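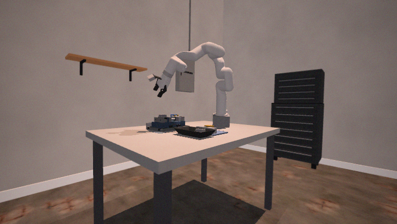 Bernd Bauerfeind asked after the last report whether the people steering the arm should be allowed to pause in the middle of a demonstration, as he had noticed long still stretches in the recordings we sent. He felt that an arm trained on those would learn to wait for no reason. We agree with him, and most of the work this period went into that point.

Progress since the last report

The plan for this stage was 1000 demonstrations by remote control in the simulated cell. We have recorded 900. Of these, 596 have been checked and passed for training. The rest are either waiting to be checked or have been set aside, mainly for the pauses Bernd mentions. The simulated cell now has the vise-like assembly and the black tray on the table within reach of the arm, with the wall shelf and drawer cabinet as fixed surroundings. We do not plan to change the layout again before the end of the stage.

Pauses

We looked at where operators stop. Nearly all the long pauses come just before the fingers close, when the operator is turning the view to judge depth. Cutting the still parts out afterwards gave jerky movement, so we dropped that. Operators can now hold the recording with a foot switch, move the view, and carry on. The arm stays where it is while the recording is held. Short pauses of the natural kind are left in.

The Vusstead office took on the re-recording of the older material. 61 demonstrations have been done again so far and are included in the total above.

Showing by hand

Work on guiding the real arm by hand has been slower. The Wegener bench was ready in October, but the arm felt heavy at the wrist and people tended to push it with both hands, which made the paths uneven. Galell has sent new settings for the joint friction and we are trying them now. No hand-guided recordings have been counted towards the target.

Spending

Within budget. The foot switches came out of the small equipment line. We have not used the money set aside for extra operator hours and would like to carry it over.

Next period

Finish the recording and the checking backlog. Train the first Grokance model on the passed set only, then again with the paused recordings added, so that Bernd's question gets a proper answer. A decision is needed from you on the carry-over before we book operators.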